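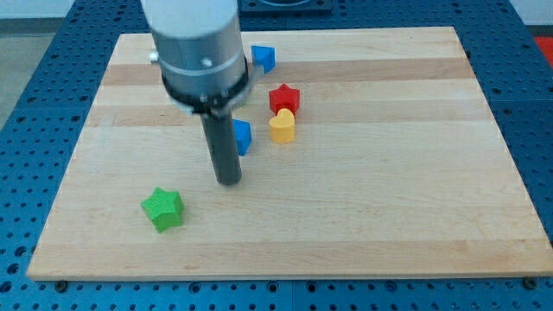 Baird sawmill to reopen under new owner

July 11, 2022

The old Velton hardwood mill in Baird is going back to work. Prostum, the flooring company that bought the site in March, confirmed this morning it will start cutting again before the end of summer. 40 jobs to begin with, mostly saw line and kiln. More next year if orders hold up, the company says.

Good news for a town that has been waiting on it. The mill shut 3 years ago after the kiln fire and most of the crew ended up driving to Pluvar for work, or left altogether.

Maple first, then ash. Prostum wants flooring blanks and glued panels for countertops and cutting boards, all from logs bought inside the county. Prices for landowners not posted yet. The company says a rate sheet will be at the mill office and the feed store by the end of the month.

Trucks are the sore point. Up to 157 loads a week at full production, according to the permit filed with the county, nearly all of it on Mill Road. Residents on the lower end asked for a night limit at last week's meeting and got one – no log trucks between 9 p.m. and 6 a.m. The narrow bridge past the grange hall is still posted and loaded trucks will have to go the long way, by the quarry. The county says a bridge repair is on the list but theres no money set aside for it.

Noise was the other complaint. The new debarker will sit inside the old planer shed, doors closed, and the company has agreed to a sound check once the line is running. Results go to the county, copies at the town office.

Anyone who worked for Velton gets first look at the openings. Applications at the mill gate, mornings only, bring a photo ID. Forklift and kiln tickets from the old mill will be accepted if they have not expired. Pay was not given.

The retail yard will reopen seperately, probably in the fall. Offcuts and sawdust for sale again, cash or check. Firewood bundles too. The $2000 the old softball team was owed for uniforms is not part of the sale, Prostum said when asked.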